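4.2 Comparison of Finger Sets on Deformable Items

The second series of trials examined whether the choice of gripper fingers affects performance on soft packaging when the arms, controller and camera are held constant. Two finger sets were compared. The Sudent set uses a straight tapered profile, and the Zostum set has the same length but a wider contact pad. Both were driven by the Kováčik controller with the closing force limit used in Section 4.1.

Each trial began with the target item lying flat on the table among other household goods. The operator was instructed to lift the target clear of the surface, hold it for 10 seconds and return it without displacing its neighbors. Trials in which a finger became caught in a handle or loop were recorded separately, as these lifts did not depend on pad friction. A total of 542 trials were retained for analysis. The bimanual layout is shown in Figure 6.

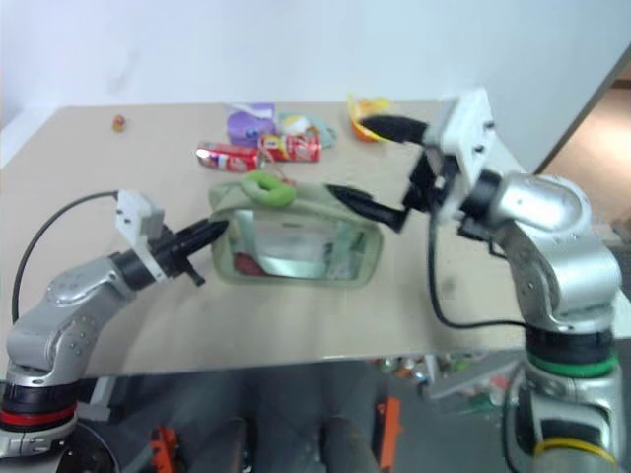
Figure 6. Two-arm workspace with a green pouch between the grippers and household items toward the back of the table.

Why were pouches treated as a separate class from boxes and cans?
Pouches change shape as the fingers close, so the width reported by the gripper is a poor guide to whether the item is held. Rigid items give a stable width reading, and the same success threshold could not be applied to both.

We use cookies to improve your experience on this site. By continuing to browse, you agree to our Cookie Policy. Accept | Manage preferences

Of the retained trials, 127 ended in a slip during the hold period. Most slips involved pouches gripped near a sealed edge, where the material folded out of the contact area. The wider pad reduced slips of this type but made it harder to enter narrow gaps between items, and operators more often pushed a neighboring object aside during the approach. The tapered profile showed the opposite pattern.

Controller settings were not adjusted between finger sets. It is possible that a lower closing speed would favor the wider pad, and this was left to the tests planned for August at the Clikurby site. Camera placement was also fixed throughout. In several trials the gripper housing hid the contact point from the head view, and the operator relied on the width reading alone. These trials were kept in the analysis and are marked in the supplementary table.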